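Trikel Packing Bench: Data Card

Version notes for March. Maintained by Yi-chun Huang, Allex packing site.

Summary

Trikel is a set of recorded picking and placing tasks from the mixed grocery bench at Allex. The recordings were made with hand-held grippers by people who pack on that bench as their normal job. The set holds 917 episodes covering 41 product lines. It was collected to train a picking arm for the Butavero cell, and it is also used to plan which parts of the bench work stay manual.

This card covers what is in the set, how it was made, and what has changed for the packing team as a result. The last part was added at the request of the shift leads.

Task

One episode is one item. The packer closes the gripper on the item, lifts it, moves it to the target position and lets go. Items include boxed goods, jars, sachets and flat pouches such as hot pot seasoning. Glass bottles over one litre are excluded, as are chilled goods.

Each episode has three fields set by the packer at the end: result (placed, dropped, abandoned), grip type (edge, face, corner) and a free text note. The note may be blank. Notes are kept in the language they were written in, mostly English and Chinese, and have not been translated.

Flat pouches

Pouches make up the largest group in the set and the hardest one for the arm. The film is shiny, it creases under load, and the contents do not always fill the pack evenly. A pack held across a stiff part of its contents behaves very differently from one held by the film alone. 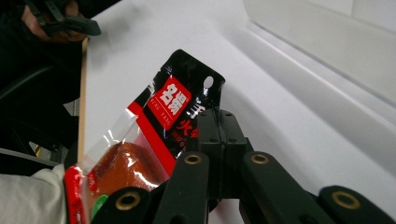 Early models trained on boxed goods only tended to close too far and push the pack out of the jaws. Adding the pouch episodes reduced this, but the arm still needs a second attempt more often than a person does. Drops are kept in the set and should not be filtered out before training. The packers' notes on drops are the most useful text in the release, and several of them led to changes in jaw travel.

Known limits

Lighting is that of the packing hall and was not controlled. Reflections from clear film are common.

The gripper often hides part of the label. Do not rely on printed text to identify a product; use the product code field.

Left-handed packers are under-represented. A further collection round is planned.

Speed in the recordings is not normal working speed. Packers using the hand-held tool work more slowly than with bare hands, so episode length must not be used to set targets for staff. This is a condition of use and is repeated in the site agreement.

Effect on the work

Before the Butavero cell was installed, each bench had two packers and handled some 2000 items a shift. The cell now takes boxed goods and jars. Pouches, sachets and anything damaged on arrival go to the manual side. The total through the bench has risen, while the number of people on it has stayed the same.

The mix of work on the manual side has changed more than the amount. Packers report less lifting and more sorting, with fewer easy items between the awkward ones. Following this, the rota was changed so that a packer spends no more than two hours on pouches before moving to another station. Clearing stops in the cell is now a paid skill grade, open to any packer who has completed the Baptista course. Nine packers have done so.

Recording sessions are paid at the normal rate and count as work time. Taking part is optional. A packer may withdraw an episode up to the point of release by giving its number to the shift lead, with no reason required.

Two matters remain open. The cell stops without enough warning for a packer on the next station to finish what they are holding, and the alarm tone is too close to that of the stretch wrapper. Both have been raised with the supplier.

Privacy

No names are stored with episodes. Sound was not recorded. Hands and sleeves may be seen in the recordings. Episodes in which a face could be seen were removed before release. Staff numbers were used during collection to pay for sessions and are held separately by the site office.

Use

Permitted: training and testing of picking models, gripper design, and layout planning at Allex sites.

Not permitted: measuring or comparing individual packers, setting pick rates, or any use in a disciplinary matter.

Changes in this version

Added product codes for the pouch group.
Corrected grip type on episodes where face and corner had been swapped.
Removed duplicate entries from the jar group.
Added the section on effects on the work.

Corrections should go to Yi-chun Huang with the episode number and a short note of what is wrong.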